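Chapter 3
Entryways and Transition Spaces

3.1 Purpose of the Entry Zone

The entry zone is the part of a dwelling between the outer door and the first living space. It has to take in foot traffic, hold outdoor clothing and shoes, and limit the amount of grit carried onto other floors. In small apartments it is often no more than a strip of hard flooring with a coat hook and a shoe rack against one wall.

Minami's survey of housing in Flanwood covered 105 units. In 59 of them the entry had no separate storage, and shoes were kept on the floor along the main walking path. The survey is used throughout this chapter, and its floor plans are redrawn in Section 3.5.

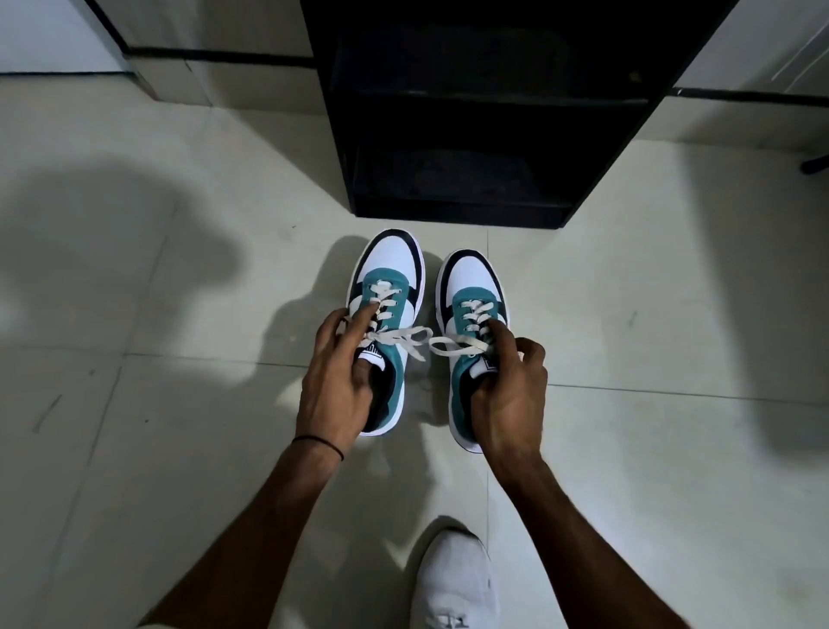
3.2 Floor Finishes

Ceramic and porcelain tile are common in entries. Both resist abrasion and can be washed with plain water. Two properties matter most for selection: surface hardness and slip resistance. A glossy glaze reflects light and makes a narrow entry look larger, but scuffs show on it more readily than on a matte glaze, and it usually gives less grip when wet.

Grout is the weaker part of the system. Cement grout is porous unless sealed and darkens along the walking line. Wider joints collect more soil. Joint width should be set by the size variation of the tile and confirmed on a dry layout before any adhesive is mixed.
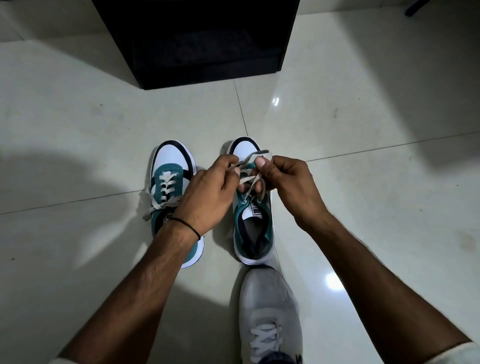

Clear floor area is treated separately from finish. A person putting on shoes bends or crouches and takes up more depth than a person standing. Takagi's studies in Miyazaki recorded this depth for seated, crouched and standing positions. Her results are the basis for the planning method in Section 3.4, where the door swing is drawn first and the storage is placed in what remains.

Key terms for this chapter: entry zone, walking line, joint width, dry layout, door swing.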